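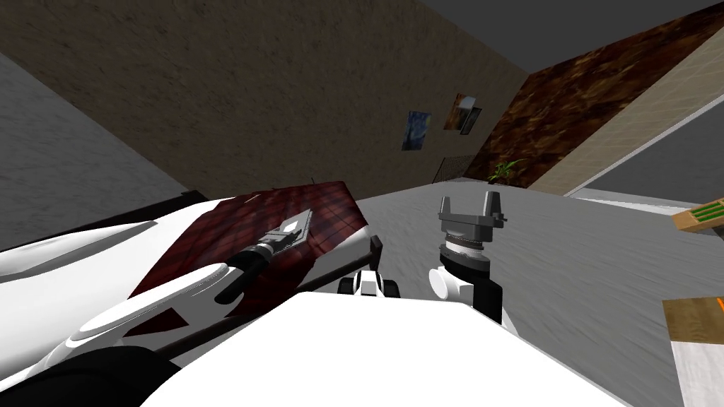
Renting a Plot at the Bellamy Street Garden: Your Questions, Answered Again

How do I get a plot?

Put your name on the list at the shed or email Rosine Lebrun. Then wait. Plots open up in May, when last year's optimists remember what weeding is like.

What does it cost?

$50 a season, water included. Compost is extra if you want the good stuff from Navthorpe, and free if you want the pile behind the shed, which contains at least one fork.

How big is a plot?

Ten feet by 12. This sounds small until July.

Can I grow whatever I like?

Mostly. No mint in open ground, no bamboo anywhere, and no trees, including the "very small" ones. Mint in a pot is fine. Mint in a pot with a hole in the bottom, sunk into the ground, is mint in the ground.

Do I have to share my zucchini?

You'll be begging to. There's a crate by the gate marked FREE. Please don't leave them on other people's cars.

What's the gate code?

We don't post it here, for reasons we hoped were obvious. It changes each spring. If yours has stopped working, you either missed the email or didn't pay.

When is the water on?

From the last frost until we drain the pipes in the fall. After that, bring your own. The hose reaches every plot except 30, and whoever has 30 already knows.

Someone picked my tomatoes. What can I do?

Ask your neighbors first — half the time it was your own spouse. After that, suspect the squirrels. We don't review squirrel complaints.

Can I bring my dog?

On a leash, and only on the paths. Dogs can't read plot markers, and neither can some of their owners.

What if I give up halfway through?

Tell us. It happens every year and we'd much sooner hand the plot to the next person than watch it go to seed all over the beans next door. No refunds after June.

Comments (3)

Kieran Bramwell: Does rhubarb count as a tree? Mine is getting close.

Jade Heywood: I have 30. I own a very long hose now.

Cyril Parsons: The fork is mine. I'd like it back.

Related

Garlic: Plant It Now, Forget It Till Summer
Draining the Pipes: Who Has the Wrench?
Seed Swap Leftovers, Mostly Kale
Cevville Frost Dates and Other Guesses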